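3.2 Learning to cut peppers in week 7

By the middle of the term every team in the course had a working pick-and-place demo, and I'll admit I was a little bored of watching blocks move from one tray to another. The course is a one-semester project class at Cikbridge, open to second-year students and up, and most people who sign up have never touched an arm before. So when Genalyn Soriano's team (they called themselves Brullora, and I never did find out why) asked if they could drop the block task and do food instead, I said yes before I had really thought it through. Their proposal was one page long and said they wanted the arm to turn a strip of bell pepper into pieces small enough for a salad. I asked them to write down what "small enough" meant. They came back with a number, we argued about it, and the number got bigger.

I should say what my role was, since I'm writing this section in the first person and Angelica Lumanlan is writing the next one. I taught the lab hours. Angelica ran the interviews and kept the logbooks. I was in the room for nearly all of the sessions covered in this section, so please read it as a teacher's notes with some data attached - the more careful coding of what students said to each other is in Section 4. 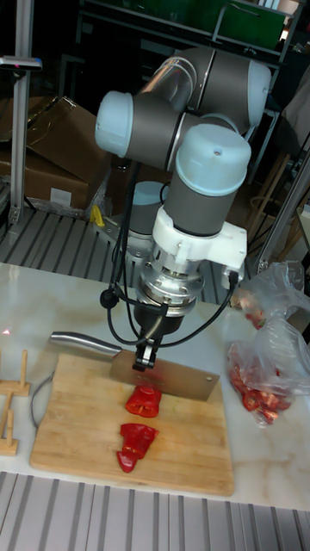
The first argument the team had was about the tool. Two of the students wanted a small paring knife, on the grounds that less blade means less to go wrong, and the other two wanted something heavy that would do the work on its own weight. They spent most of a session on this with paper cutouts taped to a ruler. What settled it was the grip. A two-finger gripper doesn't hold a round handle the way a hand does, and every time the team pushed down on a practice handle it wanted to roll. With the cleaver they could skip the handle and close the fingers on the spine of the blade, so the push goes straight down through the steel and the handle just sticks out to the side. Genalyn's logbook entry for that day reads, in full, "hold the part that does the cutting." I have quoted that line to every team since!

Once the grip was decided, the team wrote the motion as three moves: come down, press, lift. They had the positions in a plain text file and edited them by hand, which I encouraged, because it meant they had to think about what each number was for. The first version came down to a fixed height and stopped there. This works fine on foam. Pepper is another story, since a curved piece sitting skin side up is a good deal taller than the same piece lying flat, and the skin is slick enough that a piece can scoot out sideways when the edge lands on it. The team saw both of these problems in their first hour with real food and got pretty quiet.

What I found most interesting (and what I'd tell anyone planning a class like this) is how differently the four students reacted. One went straight to the code and started adding offsets. One wanted to build a fence on the board to keep the pieces in place. Genalyn wanted to stop pressing to a height and press until the force reading went up, then keep going a fixed distance from there. The fourth, who asked not to be named, kept saying they should look at the pepper first and sort the pieces by shape. All four ideas are decent. They could not all be tried in one afternoon, and I had to sit on my hands a bit while they worked out whose turn it was.

They went with force. I gave them a 20 newton limit for the press while they were tuning, and anything over that ended the move and sent the arm back up. It tripped constantly at first. The students found this very annoying and told me so, but the trips turned out to be the best record we have of how their thinking changed, because each one had to be written down along with a guess at the reason. Early guesses are nearly all about the robot ("bad waypoint", "speed too high"). Later ones are about the pepper and the board.

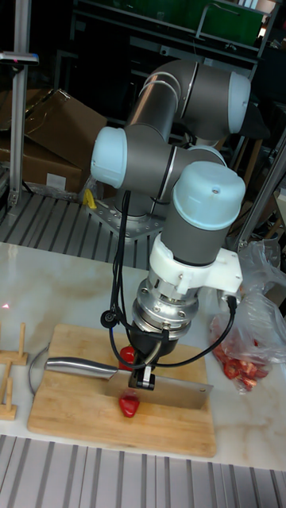 Figure 2. The cutting setup used by team Brullora, with the cleaver held just above the board and more pepper pieces in the clear bag on the right.

Figure 2 shows the setup I'll keep coming back to for the rest of the section. Over the full project the team logged 502 presses, counting the foam ones, and I went through all of them with the logbook open next to me. I sorted the entries by what the students did right after a press they weren't happy with. They could change a number, change the setup, change the plan, or simply run it again and hope. "Run it again" was by far the most common choice in the early sessions, and I don't think that's a bad thing. When you have never seen an arm push a blade through food you need a few repeats just to know what normal looks like. The class handout from the previous June had warned students against repeating a run without changing anything. I've taken that line out.

Changes to the setup came later than I expected. For a long stretch the students treated the board as if it belonged to me and moved only the things in the text file. Then one of them slid a pepper piece over and turned it so the skin faced the other way, the press behaved, and after that the entries are full of small physical fixes. Salazar, the team at the next bench, noticed and started doing the same with their own task the following week. We had planned to treat the teams as separate cases, and I'm not sure that was ever realistic with benches that close together. Mosden, the third team, worked evenings and seems to have been out of earshot for most of this, so where I compare teams in the discussion I lean on them more.

One last point on grading, because students asked about it a lot. I did not grade the pieces. Nobody lost points for an ugly cut or a pepper that slid away. I graded the logbook, mainly on whether each guess was something the team could check on the next press. Two students told Angelica they thought this was unfair to people who were good with the machine and bad at writing, and they may have a point. We tried spoken entries for the last 2 sessions, recorded on a phone and typed up afterwards, and the guesses got longer and a lot more specific. I'd start with spoken entries next time and bring in the written ones once a team has its first press working.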